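The morning after Clondholm

Monday, feet up, second pot of tea, and I want to get all of this down before it goes fuzzy.
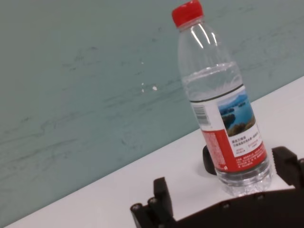 Before the ceremony

Up at half five because I couldn't sleep, which is silly when it wasn't even my wedding! I've played at more than 70 of these now and I still get the flutters. Loaded the cello, the folding stool, the good clips (October, outdoors, never again without the good clips) and drove over to Clondholm with the heater on full. The last bit of lane past Forkow was all yellow leaves and I had to stop and just look at it for a minute.

The quartet had the gallery above the hall, up 16 steps with no rail on one side. My poor arms. But oh, the sound up there! You play one long note and it goes off round the beams and comes back to you softer. We ran the entrance music twice and then the florist asked if we'd do it again so she could finish the arch to it, so we did.

The bride wanted the slow Pearce tune for her walk, the one we'd only had the parts for since the week before last. I'd been fretting over bar nine all fortnight. It went beautifully. She stopped halfway down the aisle to hug her gran, a proper long hug, so we went round the middle section again with nothing but eyebrows to agree on it, and we all landed together. I could have cheered.

After

Readings, rings, a bit of giggling over the groom's middle name, then out into the cold for confetti. Dried petals, blue and white, and they got everywhere. I found one inside my cello case this morning and I'm leaving it there.

We did an hour through the drinks, mostly film tunes and a couple of waltzes, and an old man in a very smart waistcoat danced by himself right through the second one with his eyes shut. Lovely, lovely man. Then they fed us! Hot pie and red cabbage at a proper table with the guests, and a slab of the lemon cake wrapped up to take home.

Things for next time: fingerless gloves, a torch for the gallery stairs, new A string (the Astel one is going dull, I can hear it). Ask for the Pearce parts back in a bigger print.

Home by nine, car reading 2,034 on the trip counter, which means I've forgotten to reset it since the spring again. Rehearsal tomorrow night for the next one and they want a tango.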